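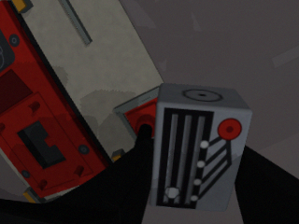 A simulated gripper holding a gray box module near a red socket, rendered from the Budville bench

The Budville bench is a simulated test setup for comparing robot grippers on module handling, the job of holding a boxy part and fitting it to a larger machine. It was written by Pavithra Kurian and Povilas Dzene at Sinia, a small robotics workshop, and is now used by several groups that want to try out fingers and controllers before any metal is cut.

Design
The bench is built around one machine model, with a red panel joined to a beige housing and set at a tilt. The tilt is the clever part! A gripper that does well on a level fixture can struggle badly once the target leans, and the bench brings this out within a few runs. The module has a red button and a slotted black panel on its front face, so a careless grasp can easily cover something that a later step needs.

Two gripper models come with the bench. The Nwosu has broad fingers with rounded tips and spreads its force over a wide area. The Vistach is narrower and reaches into tight gaps, though it lets a module twist more readily if the grasp is off center. Either one can be run with position control or with force control, which makes 4 standard pairings.

Comparison runs
The best-known comparison was carried out by Yaneth Castaño and Brayan Montoya, who logged 1352 attempts across the four pairings. Each attempt began from one of eight starting poses. The broad fingers under force control gave the steadiest hold, while the narrow ones finished sooner when the approach was clean. A lovely side result was that changing the controller mattered more than changing the fingers – something the authors had not set out to measure.

Camera placement
Hernán Echeverri later added a choice of camera positions. A view from close to the fingers shows contact with the module very well but can lose sight of the machine behind it. A second, fixed view was added in June and is now the default for scoring.

See also
Grasp planning
Force control
Peg-in-hole assembly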